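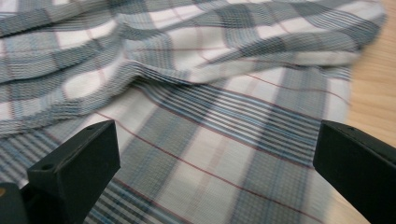

How I Get a Plaid Shirt Soft Again (and Keep It That Way)

I wear plaid shirts pretty much year round, the thin ones in summer and the thick ones once the furnace kicks on, and for years I had the same complaint. They'd come home from the store nice and soft, and a few months later they felt like a paper bag. I blamed the shirts. Then my neighbor Upendo Khaemba picked one off my clothesline, rubbed the cuff between her fingers and told me it was full of soap. She was right!

So this is how I strip the leftover detergent out of a cotton shirt. It takes an evening, most of which you spend doing something else.

What you need

A bathtub or a big sink, white vinegar, washing soda (the box near the bleach, don't mix it up with baking soda), and a wooden spoon you don't cook with anymore. A kitchen timer helps if you're forgetful like me.

Step 1: Read the tag

Cotton and cotton blends are fine. Skip this for wool, silk, or anything that says dry clean only. I also check the color by dabbing a wet white rag on the inside hem. If the rag comes away with color on it, I wash that shirt alone in cool water and leave it at that.

Step 2: Soak

Fill the sink with the warmest water the tag allows. Stir in 2 tablespoons of washing soda until you can't feel any grit on the bottom, then push the shirt under. Leave it for 60 minutes. I poke it with the spoon whenever I walk by, and the water usually goes cloudy pretty fast. The first time I did this with a whole load in the tub it looked like dishwater, and I'd thought those shirts were clean (ugh).

Step 3: Rinse, and then rinse again

Drain, refill with plain cool water, swish, drain. Keep going until the water stays clear when you squeeze a sleeve. After that, do one more fill with half a cup of vinegar in it, give it ten minutes or so, and rinse that out too. The smell goes away when the shirt dries, I promise. Never use the vinegar anywhere near bleach.

Step 4: Dry it kindly

Don't wring it. Roll the shirt up in a towel and lean on the roll with your forearms, then shake it out hard by the shoulders, two or three good snaps. Hang it on a wide hanger with the top button done up. If it's a muggy day I'll give it ten minutes on low in the dryer at the end, just to loosen it up.
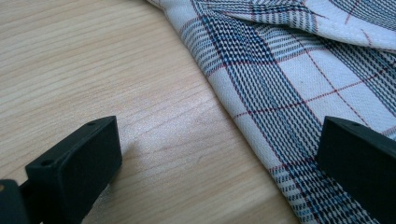

I iron while there's still a bit of damp in the cloth. Collar first, then cuffs, then sleeves, and the back and front last. With plaid you've got built-in guide lines, so I pull the front straight until the stripes stop wandering and then press down. Sliding the iron around on a slant is what stretches the cloth and gives you that wavy look along the buttons.

Keeping it soft

Use less detergent. I'm down to a tablespoon a load and nothing smells. I've also quit fabric softener completely. If you have hard water like we do out here in Leverton, add an extra rinse to the cycle and plan on a soak every April, before the summer shirts come out.

A reader, Nest Dafis, wrote in to ask if this works on flannel sheets. It does, but use the tub, double the washing soda, and get somebody to help you with the lifting. Wet sheets are heavy!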